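By the second week of packing for Orville, Oana Jitaru had stopped apologizing for the state of her hallway. There were shoes in the bathtub, a kettle in a hatbox, and two piles of sweaters that kept trading places – one to go, one to stay – every time her aunt Lenuța came by with an opinion and a cake.

What she kept coming back to, though, was the bags. She has always liked a soft one, the kind that gives a little when you lean on it and forgives you that one last pair of socks.
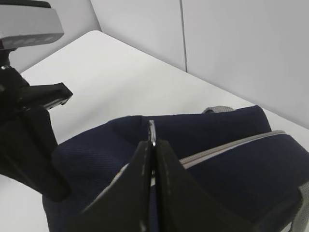 Navy twill, with light grey trim along the zipper.

Her grandmother packed for every trip as if winter might start on the train, and Oana does the same, even in October. Heavy things go at the bottom, letters and pajamas on top, and something to eat wherever your hand lands first. Then she sits down on the floor, has another slice of Lenuța's cake, and takes half of it out again.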